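Progress report to the Bevus Workplace Fund
Project: Chair handling at Nutis training rooms
Prepared by: Chun-yin Su, facilities lead
Date: 2024-07-01

Summary

The project is on schedule for the trial phase and slightly under budget. We have spent 3,000 of the 3,535 pounds allowed for staff training and cover. The remainder will go on a second round of training for the evening team.

Work since February

The humanoid robot is being taught to take hold of the chairs we use in the training rooms and move them in and out from the desks. Moving chairs is the largest single part of a room changeover and the one that staff most often name when they report sore backs and shoulders. We started with one chair and one desk. Sets of chairs will follow in the next phase.

Lindulix supplied the task software and has changed it twice at our request. The second change slowed the arms when a person is close by, which the team had asked for.

Effect on staff

The facilities team is 11 people. No posts have been cut and none are planned to be. Two members of the team have been trained to start, stop and supervise the robot, and their hours on room changeovers have been reduced to allow for this. They asked for the extra duty to be written into their job descriptions. This has been agreed with HR but not yet done.

Some of the evening team remain doubtful. Their main worry is that they will be left to deal with faults after the day staff have gone home. We have agreed that the robot will not run after 6 pm until they have been trained.

Problems

Chairs with folding parts take longer to teach than plain ones. The Shirazi building has mostly plain chairs, so we propose to start there.

Next steps

Train the evening team, update the job descriptions, and begin work with more than one chair. 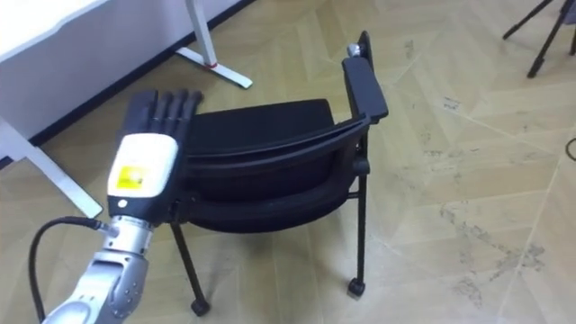
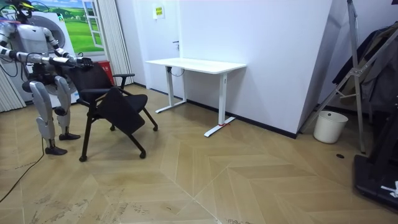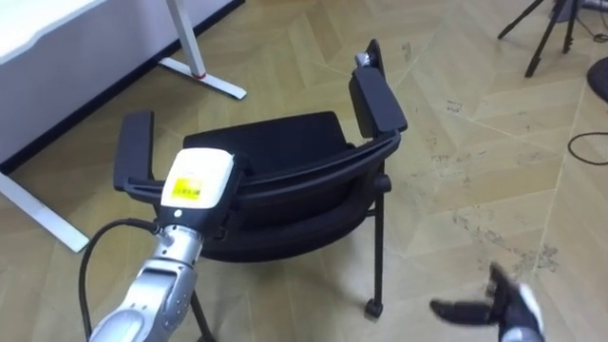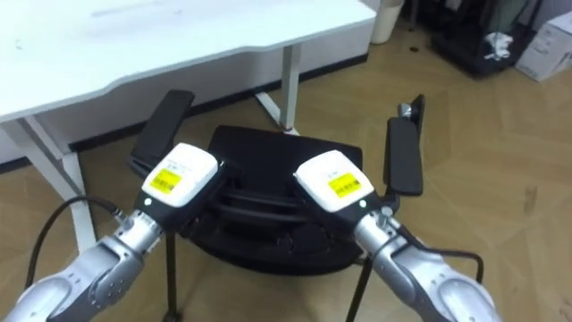
Chair handling work, with the robot at the black office chair.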